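## 4.2 What we budgeted for, and what we should have

I'll admit that when we started the Remon project I thought the budget would be the easy bit. You pick two arms, you get a quote, you add a bit of fat for cables, and off you go! We had a decent equipment grant, a bench in the Vovthorpe lab and a vague idea that snack service would make a nice, cheap task family. The arms took up nearly all of my attention for the first month, and that shows in the early spreadsheet (Zeline was the supplier we ended up with, after a long back-and-forth over freight and spare fingers).

What I hadn't planned for was the stuff the arms are meant to handle. Our purchase log runs to 191 lines, and only 28 of them are for anything I'd have called robotics back in March. The rest is trays, baskets, display stands, foil containers, power boards and a frankly embarrassing amount of chips and bikkies. Consumables get squashed, go stale or get eaten by the honours students, so we now treat them as a running cost and reorder after every 300 trials. I'd suggest anyone following the Ramanauskas costing template (we did, more or less) add a separate row for groceries, because the template lumps them under "sundries" and our finance office bounced that twice.

Appliances were the other surprise. I'd put them down as kitchen gear, but the purchasing people wanted them under lab equipment, with electrical testing and a replacement allowance. Fair enough in hindsight – a gripper is a lot harder on a knob than a person is. Figure 3 has the bench from the fixed camera, then from the wrist camera.
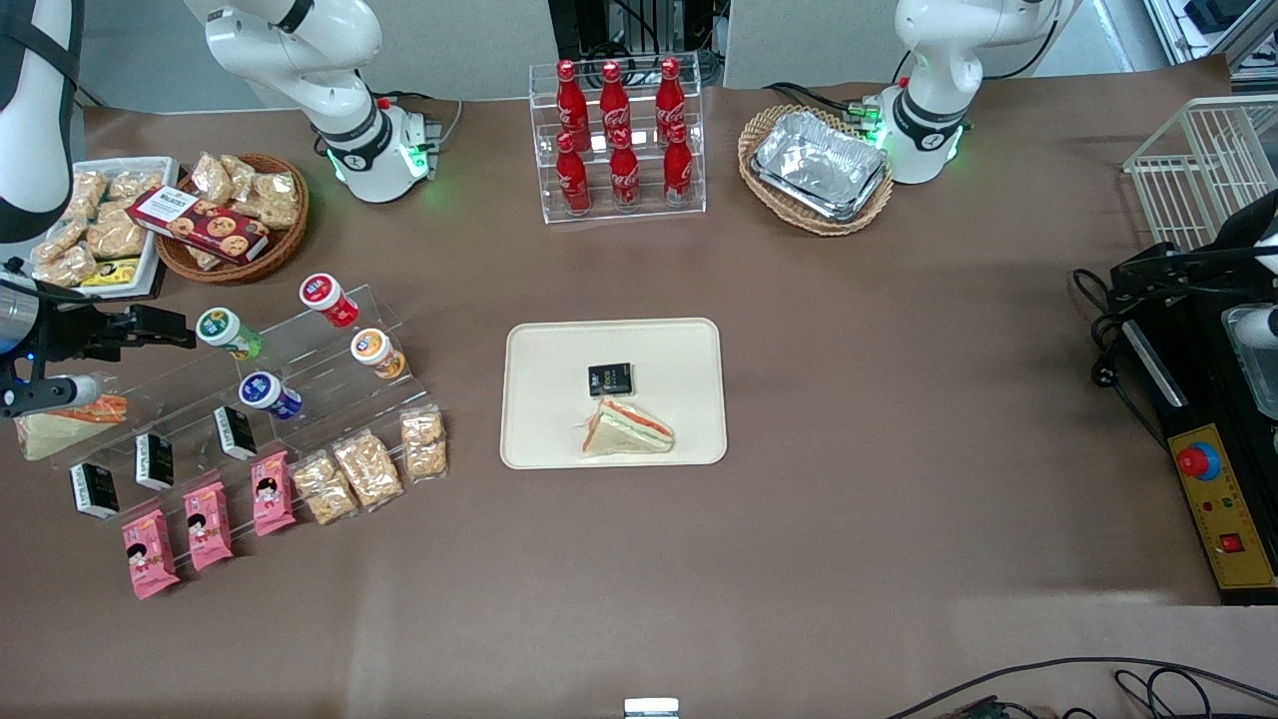
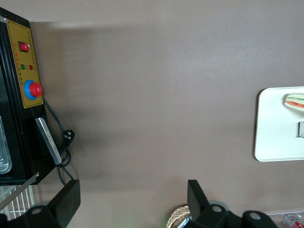 **Figure 3.** Two views of the snack-service bench, fixed camera first and wrist camera second.

Bench space is the item I'd now cost before anything else. We priced a smaller table to begin with, and I'm very glad we didn't buy it. The appliance with the yellow control panel needs a good chunk of the right-hand side to itself, cables included, and the snacks and display stand fill up most of the left, so the central tray has to fit between them along with whatever room the arms need to swing. We've put in for 2 more tables of the same size for next year's work, plus a proper cable tray, and I've left the arms line exactly as it was.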